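Clearing the table with Ruby-Lee

I'd barely got my coat off before Ruby-Lee Nepia was talking about wet wipes. Fair enough, I'd come to ask how she keeps a family table usable! 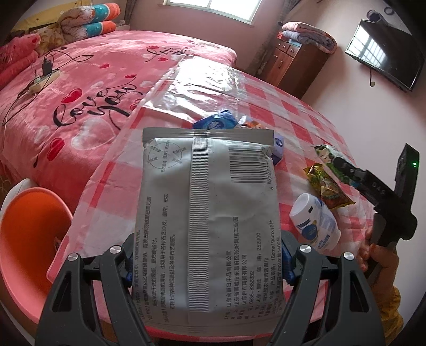

Tane McKinnon reckons the snack packets should go first, and told me so twice. Ruby-Lee laughed at that. "Crumbs get everywhere if you start there," she said. "I do wipes and bottles, then snacks, then the cloth." And the plastic sheet over the checks? "Best thing I ever bought (sorry, Tane)."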